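October, late, tea going cold

My shoulders ache in a place I didn't know I had shoulders. Second week on the cloth task and I finally feel like I'm driving the arms instead of arguing with them. Annapurna Shetty sat with me first thing and watched me do a couple, then told me I fold like someone trying to get out of the kitchen before the guests arrive. Fair! She wants it slower, especially the bit where both grippers have hold and you lift. If I rush the lift, the arms learn to rush the lift, and then we get to spend a week teaching them not to.

So I slowed down. The target was 155 good runs by the end of the month and I added 50 to the pile today, which is my best yet (I had a samosa at the keyboard to celebrate, crumbs everywhere, must bring a brush). Namboodiri is the name of the new control software, by the way, and I still can't type it right the first time. It's nicer than the old one, though – there's hardly any lag in the handles now, and when I squeeze I feel like I'm squeezing.

The trouble is the twist. You get one end in the left jaws, one end in the right, you pull them apart feeling very pleased with yourself, and the thing has rolled itself into a rope by the left hand. With my own fingers I'd give it a flick and never think about it. With the handles I have to lower one side, let the cloth touch down, let go, find the corner again, and all of that goes in the recording too.

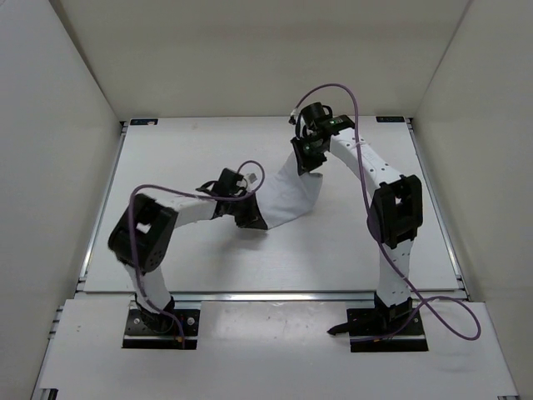
After lunch

Asked Annapurna whether I should throw out the twisted ones. She said keep them, as long as I fix the twist before I fold, and mark them so they can be sorted later. Moria is our name for the folder where the hopeless runs go, and only 2 went down there today. One was me sneezing.

Then a call from the Zilemcombe people, who want to see towels next. Towels! I said yes in a very calm voice. Plirell is supposed to be sending softer pads for the jaws and I'd like those before anybody hands me a towel.

Tried folding the dishcloths at home tonight with my eyes on my wrists, to see what I do at the corners. I turn the left one in before I pull. I've never once done that on the handles, so that's tomorrow's first job. Bed now, after a hot water bottle for the shoulders.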